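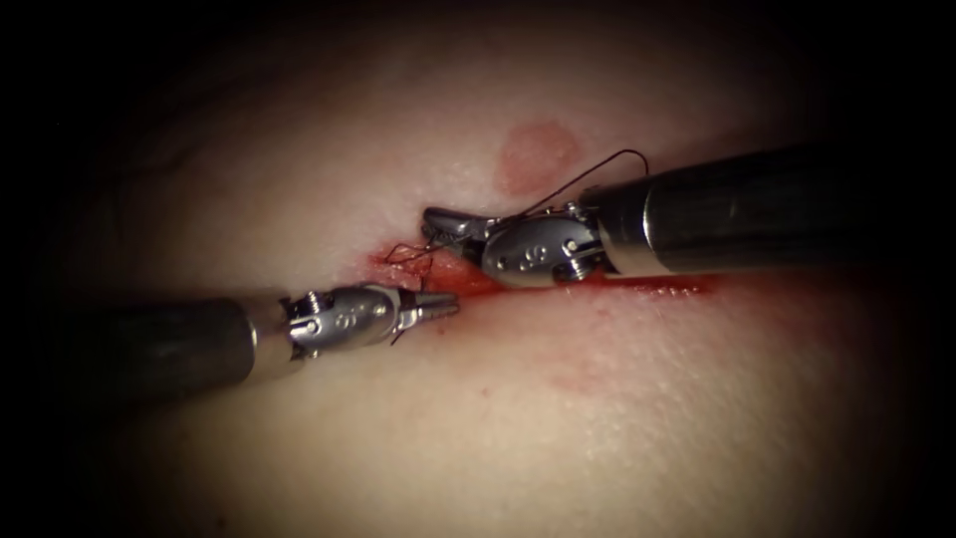
## 4. Setting up a match in Flosach

Flosach is the scoring program used at all Bonwood league grounds from the under-12 grade up. This section covers what the scorer does between arriving at the ground and the first bounce. Loading team lists from the club database is covered in section 3.

You will need your scorer login, both signed team sheets, and the match number from the fixture. Match numbers have four digits and are written without the comma, so match 1,625 is entered as 1625.

1. Turn on the tablet and open Flosach. Wait for the green bar at the top of the screen.
2. Tap **New match** and enter the match number. The two clubs, the grade, and the ground fill in on their own.
3. Check the ground. If the match has been moved, tap **Change ground** and pick the new one from the list.
4. Tap **Home**, then **Players**. Compare each jumper number with the signed team sheet. To fix a number, press and hold the player's name.
5. Do the same for **Away**.
6. Mark the captain and vice captain on each side. The program will not let you go on without a captain.
7. Set the quarter length. Senior grades use the default. For junior grades, choose **Short quarters**.
8. Choose which end each team is kicking to. Wait for the coin toss before you do this.
9. Tap **Lock teams**, then hand the tablet to each team manager to initial.

> **Note:** A late change can still be made after step 9, up to the start of the match. Tap **Unlock**, make the change, and have both managers initial again.

> **Caution:** Do not tap **Start match** to test the clock. Once started, a match can only be reset by the league office.

### 4.1 Connecting the scoreboard

The Clokwood and Tsuji grounds have electronic scoreboards that take the score from the tablet. At other grounds, skip to 4.2.

1. Switch on the scoreboard at the wall.
2. In Flosach, go to **Settings**, then **Scoreboard**, and tap **Search**.
3. Select the ground name and enter the code 3519.
4. Tap **Send test**. The board should show 105 for the home side and 9 for the away side.
5. Tap **Clear**. Both sides should return to zero.

If the test figures appear on the wrong sides, tap **Swap sides** and send the test again. If nothing appears, switch the board off, wait a minute, and repeat from step 1.

### 4.2 Scoring without a connection

Flosach keeps recording if the network drops out. The green bar turns gray and scores are stored on the tablet. Keep the paper scorecard going as well, and compare the two at each break.

> **Caution:** Do not log out while the bar is gray. Unsent scores are lost when you log out.

Scorers who are locked out of their account should contact Sayaka Kuroda at the league office before match day.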